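Lalstead bench cell: care and setup questions

Who looks after the cell?
Bongani Mabuza. If he is out, follow this page and leave a note in the log next to the controller.

How often does it need attention?
Wipe the fingers and the tabletop at the start of each shift. Check the finger screws every 100 cycles. The arm gets a full service in July.

What do I use on the gripper fingers?
A lint-free cloth, slightly damp. No solvent. Look at the tips while you wipe - if one has a nick or a flat spot, change both fingers together and write the cycle count in the log. The last pair came off at 2,734.

How do I check the grip after changing fingers?
Run the Quan pick routine at 30 percent speed with the blocks and the wicker basket. The basket goes to the left of the work area. Blocks can lie at any angle, but leave open table between them so the fingers can come down on either side.
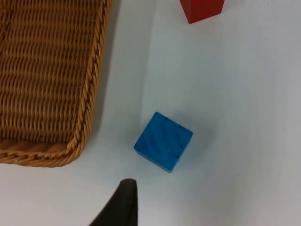
Start with the blue cube. If the arm closes off center, stop the routine and redo the wrist offset before trying another block. Do not correct it by moving the cube. Once it passes, do the red block the same way, then bring the speed back up in steps.

Do chipped blocks matter?
Small chips in the paint are fine. Replace a block if it rocks when you set it on the table.

The wrist camera view has a gray cast on one side. Is it faulty?
Usually not. Clean the lens first, then check the overhead lights. Only recalibrate if the block positions on screen are off as well.

What does fault 16 mean?
The gripper did not reach its closed position in time. Power down, check the cable at the wrist and reseat the Drivevik connector. If the fault comes back, call Zosbridge and have the log ready.

Can I move the basket during a run?
No. Pause the arm, wait for the light to go amber, then move it.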